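Drisbridge Corner Stores
9th August

Resetting the drinks and snacks side of the shop this week. A few of you asked how we go about it after the last thread on the freezer, so I'll post as I go. Long one.

The shop is small. One room, a counter, two chillers, grey metal shelving down both sides. The drinks and snacks side is the one people see from the door and it has been annoying me for months.

Some background. We did a full stocktake last October and the sheet came out at 706 lines. That is far too many for a shop this size. A good part of it was single flavours of things I had bought once and kept re-ordering out of habit.

So the first job was the list, done at the kitchen table. Anything that hadn't sold a full case since the new year went on the "run it down" page. 39 lines went on it in the end. A few hurt. I like the ginger biscuits. Hardly anyone else in Drisbridge does.

Running down means I don't re-order and I don't give it a good spot. I don't slap a yellow sticker on it straight away either. Most of it goes at full price if you leave it by the till for a fortnight.

Second job, emptying the bays. I do one at a time and I do it in the evening. I tried it once on a Saturday morning and spent the whole time handing people crisps out of a crate.

Everything comes off into Redeck crates. They're the shallow stacking kind, and they go two high with bottles in before I start to worry about the bottom one. One crate for keep, one for move, one for check the date.

Date crate this time: a box of wafer sticks with a month left, and one jar of something pickled that I'm not going to discuss.

Cleaning. Warm water, washing-up liquid, cloth, dry cloth. The front lip is the bad bit. It collects sugar from every leaky bottle since the shop opened. An old plastic card gets along the groove better than any scraper I've bought.

While the shelves are bare, check the brackets. Press down on each corner. One of ours wasn't clipped in at the back and had been sitting like that under full bottles for I don't know how long.

Then heights. People leave the shelves wherever the fitter put them and it wastes an unbelievable amount of space. I lay the tallest thing on the floor, add a hand's width above it, and move the shelf to suit.

The hand's width matters more than you'd think. If customers have to tip a bottle to get it out they knock the one next door. If the gap is too generous it looks half empty even when it's full.

Question from a reply: why not put the drinks on the bottom where the weight is safe? We had them there for years. The lower shelf is out of sight if you're standing close and it's a nuisance for anyone with a bad back, and heavy bottles are the last thing you want people bending for. The units take the weight fine.

Crisps in tubes are the easiest product in the shop. They stand up, they line up, they don't split. Bags are the opposite. If you stand bags in a row without something firm next to them they slump by dinner time.

So tubes go next to bags wherever I can manage it. The tubes hold the end of the row. I got that from a shop in Sowerby years ago and have never improved on it.

Imported drinks and snacks are the part that has grown most. It started with one case I bought to see what would happen. Now people come in for them who never came in before, mostly after school and on Friday nights.

I don't split the imports off into their own corner any more. I tried it and sales dropped. People who want a fizzy drink look where the fizzy drinks are, then see one they don't know and try it.

The labelling side takes time. If there's an English sticker to go on, it goes on before the bottle leaves the crate. Never on the shelf. You always miss the one at the back.

Price tickets. I used to write them by hand and I still think they looked friendlier. The printed ones are quicker and you can read them without your glasses. The ticket goes under the left-hand edge of the product, every time, all the way down the shop.

Got the new ticket strips from Prandholm. They're stiffer than the old ones and they don't bow in the middle. They do smell of paint for a day.

Small round tubs are my weak spot. They're light, they roll if they go over, and customers pick them up, read the lid and put them back anywhere. I've tried trays, dividers and a basket. The basket was the worst, it turned into a lucky dip.

Current plan for tubs is one side of the drinks shelf, in short rows, lids all visible. Different flavours one behind the other. We'll see how long that lasts.

Someone asked about facing up. It means pulling stock forward to the front of the shelf so it looks full, with the labels outward. Two minutes per bay, twice a day, once after the school rush and once before we close. It's dull and it makes more difference than any display stand I've paid for.

Old stock to the front, new stock behind. I know everyone knows this. I still found a newer date in front of an older one and the only person who fills that shelf is me.

Things still to do: the biscuit bay, the top of the chiller, and the end of the aisle where the birthday candles have ended up next to the dog food.

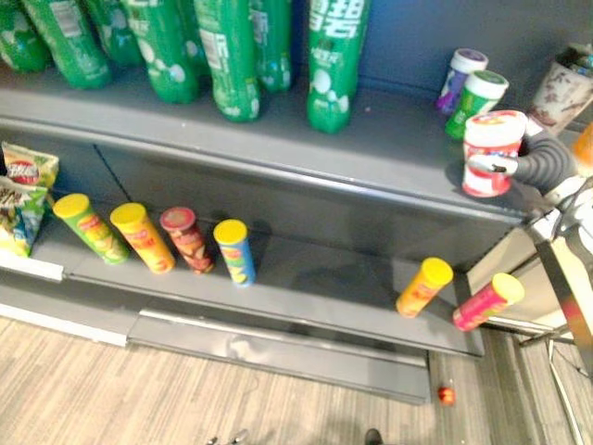 Tall bottles and small tubs sharing one shelf was the thing I wasn't sure of, and I've decided I'm keeping it. The green pop goes along the back of the upper shelf with the little white-lidded tubs over to the right, and the tubes of crisps and the snack bags go underneath. The slate-blue back panel does the tubs a favour, the white lids stand out well against it. I'm less pleased with the bottles. One of them is leaning, a couple are sitting further back than their neighbours, and the one on the end has a gap to itself. They want straightening into a proper line with all the labels turned the same way, so that's the first job on the next face-up. Biscuits after that, and the dog food can wait until the weekend.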